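Sinéad Scanlon is eating a cheese sandwich over the sink when I arrive, so that the crumbs don't get on the voter lists. There are a lot of voter lists. They cover the sofa, both armchairs and most of the stairs, and every page has names marked in green, orange or plain pencil. Pencil means "undecided, but gave me a cup of tea," she tells me, and then she laughs so hard she has to put the sandwich down.

She is running for the open council seat in Pistby, and I have to say I came away from our two hours together happier about local politics than I have been in years. Her main issue is the bus. If you live up in Femlow, the bus is everything, and the evening service was dropped in December.

"People hear 'transit' and they glaze over," she says. "So I don't say transit. I say, how does your daughter get home from work? And then we're off, we're talking for twenty minutes, and I'm late for the next six doors."

She has never held office. She spent most of her working life in payroll, first at a bakery and then at the hospital, and she talks about budgets the way other people talk about baseball. When I ask how she would pay for a restored evening route, she's out of her chair before I finish the question, looking for the binder.

"Page 114!" she shouts from the hallway. "It's on page 114, I know it by heart." The page, when she finds it, is a table of contract renewals from the town's last published budget, and she runs her finger down it line by line. Her argument is that the town signs short contracts for road salt, mowing and software at different times of year, with different people doing the haggling, and pays for it. Put them together, she says, and the evening bus comes out of the savings.

I put it to her that every candidate in every town has found savings in a binder.

"Sure, and you should be suspicious," she says. "I'd be suspicious. That's why I put the whole sheet online, with the formulas in it. A man from the east side wrote to tell me I'd added the mowing in twice. He was right! I fixed it, I put a note at the top saying I'd fixed it, and I asked him if he wanted to check the rest."

Did he?

"He did. He's still voting for the other side, mind you. Lovely man."

This is what struck me most about her campaign — how much of it happens in conversation with people who have no plan to vote for her. She holds what she calls open tables, where anybody can sit down for as long as they like and argue. The first one drew 5 people, and one of those had come in to get out of the rain. The most recent drew 50, and they ran out of chairs. She won't take a microphone. She thinks it turns a talk into a speech, and she doesn't like giving speeches, though on the evidence of our afternoon she is pretty good at them.

Most of the open tables are at Munshi, the café across from the old post office, which lets her have the back room after closing. Her window signs and stickers come from Stikico, a print shop on the same block, and she paid full price for them, a point she brings up twice. "Write that down, please. I have the receipt."

Money is a sore subject. She has set a limit on what she'll accept from any one donor, and she turned down a check from a property developer that would have paid for all of her mailings. I ask whether that was a hard call.

"It was a terrible evening," she says. "I looked at that check for a long time. We had nothing left for postage. But I want to vote on zoning with a clear head, and I know myself, I'd have been thinking about it. So we walked the leaflets around by hand. My knees haven't forgiven me."

Her critics say she is a one-issue candidate. A letter in the local paper called her "the bus lady," and it was meant as an insult. She has since been introduced that way at three different events and is thinking of having it printed on something. But there is more in the program than buses. She wants council meetings moved to the evening, so that people with jobs can come. She wants the minutes posted within a week. She wants the library open on more evenings, and she has a long and surprisingly gripping theory about storm drains that I won't try to reproduce.

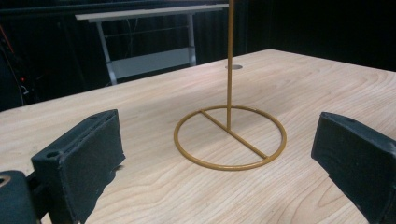
*A yellow metal stand on a wooden tabletop.*

I ask what she'll do if she loses.

"Sleep," she says. Then, after a bit: "No, I'll go to the meetings. I was going to the meetings before. I'd sit in the second row with my knitting and ask about the drains, and I can do that again."

And if she wins?

"Then I sit at the front, and somebody else had better come and take my seat in the second row. I mean it. I'll want to be asked things. I know what a room like that is like when there's no audience, everyone gets very comfortable."

She walks me to the door and spots a neighbor across the street, one of the pencil names, unloading groceries. She apologizes to me, grabs a leaflet from the stairs and goes straight over in her slippers. By the time I've found my car keys she is carrying one of the bags, and they are talking about the bus.

Sinéad Scanlon's next open table is on 11th August in the back room at Munshi, after the café closes. Her budget sheet is free to download from her campaign page, and corrections are welcome.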